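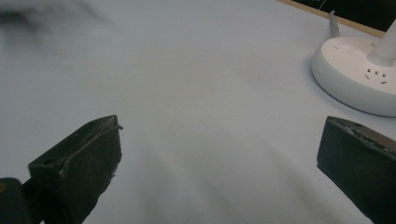

Karunaratne Grain Storage Scheme: frequently asked questions

What does the scheme do?
It lets smallholders store maize and sorghum after harvest and sell later in the year, when prices are usually higher. Most farmers in the district used to sell within weeks of harvest to pay school fees and debts, then buy grain back at a much higher price before the next crop came in.

Who can join?
Any household farming in the Karunaratne or Bustar areas. You don't have to own the land you farm. Tenants need a short letter from the landholder, and Rokeya Matubbar at the Bustar office can give you the form. There are 2,465 member households at present.

How much grain do I have to bring?
The minimum is 2 bags per household. Bags are weighed on arrival and you get a receipt with the weight, grade and store number. Keep it. Replacements take a while because the store book has to be checked by hand.

Can I get money before my grain is sold?
Yes. You can borrow up to 70 per cent of the value of your grain at the price on the day you deposit it. The loan is repaid from the sale and whatever is left is paid to you.

What if the price falls?
It happens. In a year with large imports the price may hardly rise after harvest, and storage fees still have to be paid. We don't guarantee a profit. Members decide when to sell, and Othmane Tawfik posts the market prices from Bustar and Zenuneo at each store every morning.

Why was my grain turned away?
Nearly always because it was too damp. Damp grain goes mouldy and spoils the bags next to it. Dry it on a sheet off the ground and bring it back. There is no charge for a second test.

Can I take grain out to eat?
Yes, if you have no loan against it. If you do, pay off that part first. Stores open at 8 am and withdrawals stop at noon.

Do you store rice or beans?
Beans from March, at the Zenuneo store only. We don't take rice.

Who do I complain to?
Speak to the storekeeper first. If that doesn't settle it, write to Afroza Haque at the Bustar office with your receipt number. Complaints about weights should be made before the grain is sold.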